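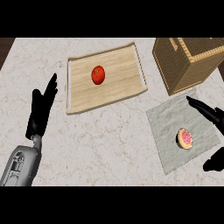
Counterfactual tabletop training

Counterfactual tabletop training (most people I know just say "swap training") is a way of teaching a two-handed robot to follow spoken or written instructions by practicing in simulation on tables where more than one instruction would make sense. I've been using it on and off for a while now, so I'll write this the way I'd explain it to a new person on the team, and somebody can tidy it up later.

Background

The trouble it tries to fix is pretty old. You train a policy on lots of demonstrations, it does great, and then you find out it never listened to a word you said. It saw a tomato and a tray and did the tomato thing. If every table in your data only has one sensible job on it, the words are just decoration! Fraser Jardine wrote up the first version at Plestell, and the idea was so simple I was a bit annoyed I hadn't tried it.

Method

You build one rendered table and give it several possible jobs. A typical layout from our Ravness set has a marble counter, a wooden tray with a tomato on it, a gray mat with a little pink-topped pastry, and a big wicker basket off to one side, with a robot hand on the left and another on the right. From that same start you can ask for the tomato in the basket, or the pastry on the tray, or the tomato on the mat. Each of those 3 requests gets its own demonstration, and all of them begin from exactly the same pose (this matters a lot, more than I expected).

Then comes the swap. During training, the policy sees the same starting view with different instructions, and it gets penalized if its first stretch of motion comes out the same for all of them. We check the first 12 steps. Longer windows worked too, but they were slower and the hands got jittery.

Results

On the Ravness set we used 400 layouts and ended up with about 700 demonstrations after throwing out the bad ones. The swap-trained policy picked the object we asked for much more often than the plain one, and the gap was biggest on crowded counters. It didn't get any better at grasping, though, and I wouldn't expect it to. Soft pastries still get squashed.

The Salem group tried it with one arm and saw a smaller gain. My guess is that their tables were too sparse, but we haven't compared notes properly.

Limits

Layouts have to be made by hand or checked by hand, and it's dull work. Veined stone and patterned counters also gave us some odd failures that I still can't explain. The Pritby renderer, which we moved to in December, made some of those go away and brought in a couple of new ones with shadows under the tray.

See also

Instruction following
Domain randomization
Bimanual manipulation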